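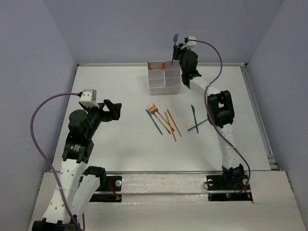
Hi Xiaoqing,

October update from the Vorkembridge tableware library, a bit longer than the last one because a lot got settled this month!

First, the table. The white top is in and I'm so happy with it. You'll remember we went back and forth over color (Guilan wanted something darker that wouldn't show every tomato stain), but against flat matte white you can spot a scratched fork or a bent tine right away, and that was the whole point of having a checking table. The pale lavender-gray walls on three sides were Muchen's pick. I was lukewarm on the paint chip and I like it a lot more on the wall. The trim where the tabletop meets the back wall is thin and gray and very plain, and it keeps crumbs from going down the gap, or it should.

Money: the table, walls and paint came to $1,067, all of it from the fit-out line. I've put the receipts in the shared folder under "Booth." One of them is for shelf brackets and belongs to the storage line, so ignore that one until I've moved it.

Now the cutlery. We settled on plastic for the kids' sets, and blue for the forks, so they don't get mixed up with the adult ones when everything comes back in one tub. Yulan took sample forks to the after-school lunch and the feedback was mostly about the handles. The kids liked them, the grown-ups thought they were short. We're going with the kids on this.

Loans are picking up. We lent out 1,632 pieces this month, counting plates and cups as well as cutlery, and the biggest single order was the Bretisa block party. They returned everything rinsed, bless them. The church supper did not rinse, and Nuno spent most of an evening at the sink. I've reworded the borrower sheet so "rinsed" is in the first line, and we'll see if it helps.

Still open:

- **Dishwasher.** The building dates from 1976 and so does the plumbing under that sink. Verklow quoted for the hookup but left out the drain, so I've asked them to redo it.
- **Tubs with lids.** Ordered, 2 weeks late, and the supplier has stopped picking up the phone. Muchen is looking for another one.
- **Spoons.** We don't have a kids' spoon we like yet. The sample was too deep for small mouths and yogurt got stuck in it.
- **Labels.** Guilan's first batch peeled in hot water. She's trying a different glue.

One question for you: can I shift what's left in the fit-out line over to the drain work, or do you need a form from me first? If there's a form, please send it and I'll fill it in the same day.

Come by for a look when you can. Mornings before 11 are best, and Nuno makes good coffee.

Pan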